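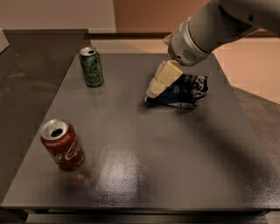 Container deposit schemes

A container deposit scheme is a system in which a small sum is added to the price of a packaged drink and refunded when the empty container is returned. Aluminium cans, glass bottles and some cartons are commonly eligible.

The Hollis scheme began with a refund of 19 cents and 30 collection points. Its depot at Prolton - the largest in the district - accepts over 400 containers per visit by appointment. Labels need not be removed, and colour is not a sorting criterion for cans.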